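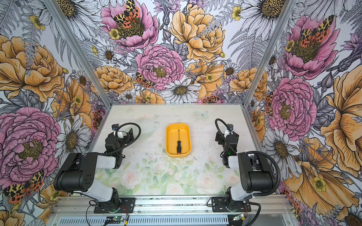
9 Jul 2019

Gultel balance, bench 2. Drift check and reseat of the draft shield.

Problem as handed over: zero creeps upward after the doors are shut and does not settle inside the two minutes we allow. Reda Shawky had it on his list in March and put it down to the air handling. The vent over bench 2 has been baffled since then and the creep is the same, so the vent is out.

Started from cold. Unit had been off overnight. Powered on, left it to warm up for an hour with the doors cracked, leveled it (bubble was off toward the back left foot), then ran internal cal. Passed first time. Zero read clean with doors open and nobody near the bench. Closed the right door and the last digit started to walk. Closed the left door, no difference. Top door, no difference.

So the right door or something it touches. Took the shield off. Four corner screws, two of them barely past finger tight. The lower rail on the right has a burr where somebody has slid the door in without lifting it, and with the door closed the rail sits against the pan skirt. Not hard, but a strip of paper would not pass. On the left side the same strip passes freely.

Dressed the burr with a fine stone, wiped the rail with isopropanol, refitted. Tightened the corner screws in a cross pattern, a quarter turn at a time, and checked the skirt gap with the paper strip after each round. Went in evenly. Do not run these down one at a time. The frame is thin and pulls toward whichever corner goes first, and I suspect that is how the rail ended up on the skirt.

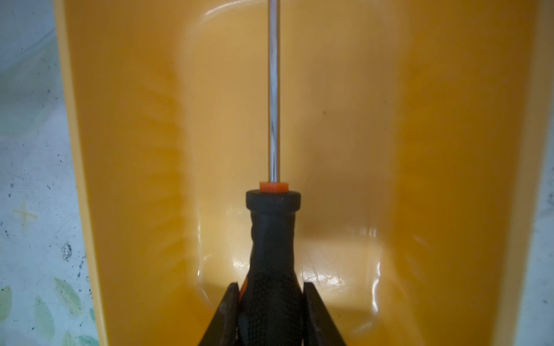

Screwdriver, black handle with orange collar.

Rerun after refit. Doors shut, empty pan, 32 readings at fixed intervals. No creep I would call creep. The last digit moves both ways and comes back. Then the 200 g check weight, eight placements, door cycled between each. Spread is inside the limit on the card. Repeated the set with the weight placed off center toward each corner in turn, and the back left corner is slightly high compared with the other three. It was slightly high on the last service sheet too. Leaving it alone.

Static: the weighing boats from the new Ansah box are bad for this. Put one on the pan straight out of the sleeve and the reading wandered for over a minute. Same boat after a pass through the ionizer, stable in a few seconds. The old boats did not do it, or did it less. Some of what was logged as drift this spring could be boats. No way to separate the two from the log as it stands, there is no column for boat type. Added one.

Logging: the Briltico software still drops the tare value if print is pressed before the stability mark appears. It writes the net weight and leaves tare blank with no warning. Went back through the export and found blanks in 84 rows out of 1,000. Net values look fine. The gross cannot be rebuilt for those rows, so anyone who needs gross weights should mark them and reweigh where there is still material. I have sent the row list to Reda.

Solvent note, unrelated: the isopropanol bottle at bench 2 was down to the last finger and had no opened date. Replaced it and dated the new one.

Open items
— Replacement right door rail. Govano lists the full shield only, not the rail. Asked whether they will sell it separately.
— Repeat the empty pan run tomorrow from a warm start. Today was from cold and the complaint was mostly about afternoons.
— Move the ionizer to the left of the balance. Where it is now you reach across the pan to use it.
— Change the settle time on the card back to one minute if tomorrow's run holds. Two minutes was only put in because of the creep.
— Ask who has the second check weight. Case is in the drawer, weight is not.

Balance tagged OK for use, not for anything under 20 mg until the warm run is done.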